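Gripper trial, August report to Hegarty

We have now run both grippers, the Setora and the Plakden, on the dryer unloading task. I'm not ready to recommend either. Setora's sales sheet promises 1,000 picks between adjustments. Ours needed adjusting after 29, and Iker Vidal did it by hand both times.

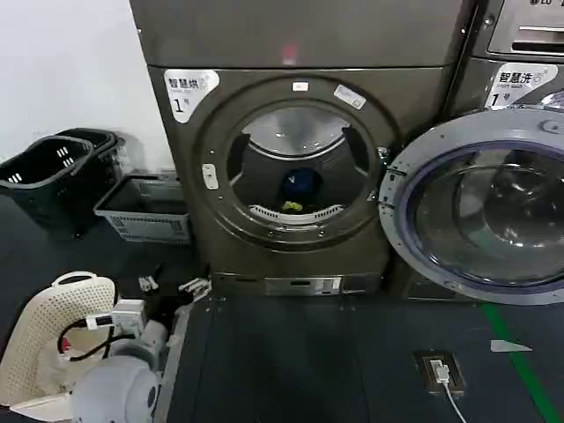 Small items at the bottom of the drum are still the weak point. The Plakden does better with thin cloth but is slow, and Zsolt Simon thinks its wrist camera loses the cloth against the steel. I'd want to see that tested before we pay for a new camera.

Spending is within budget. Please hold the second Setora order until we've repeated the dryer runs with 2 operators.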